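Open day recordings, Clollura cloth-handling cell
README, second version

What's in this folder

Wrist camera recordings and operator notes from the August open day at Karilska. Visitors watched the robot pick up cloths and put them away. I was asked to write up the data as well as the day, so this file does both. It's less cheerful than the handout.

Contents

clips/ 196 recordings, one attempt each
notes/ operator log, typed up by Korkor Gbeho
labels.csv outcome per clip, see below
handout.txt what visitors were given at the door

How the demonstration ran

Jinlong Bai set up the cell in the morning and Sølve Backlund did the talking. Each session had 6 attempts, then questions. The handout says the system "handles everyday laundry". Every item used that day was a small cloth or a glove, all of them known to the robot beforehand. A visitor offered her scarf and was told there wasn't time. I'd have made time.
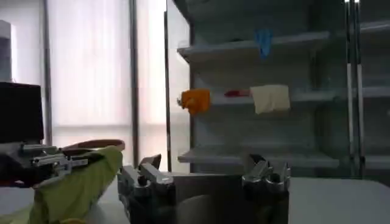 Photo: wrist camera still, Karilska open day. Credit: Clollura project.

The green cloth is the item I'd look at first. It's soft, it bunches up, and a pinch on the upper fold says very little about where the rest of it will go. The log calls any grip on it a "secure grasp". I've relabelled those clips as "contact", and anyone who wants the original wording will find it in notes/.

Labels

success: cloth released on the target shelf
partial: cloth released somewhere else
contact: jaws closed on cloth, outcome not clear from the clip
assisted: a person touched the cloth or the robot

There are 77 clips marked assisted. The handout doesn't mention them. Please don't fold them into the success rate, as the slides did.

Known problems

Daylight through the curtains changes over the day and nothing corrects for it. The gripper hides part of the cloth in many clips. Mi-kyung Cheon checked the labels once; there was no second reader. Timestamps in the afternoon clips drift and I haven't fixed them.

Use

Fine for looking at how grasps on cloth go wrong. I wouldn't use it to claim anything about laundry. Corrections to Kristýna Kuruc, with the clip number please.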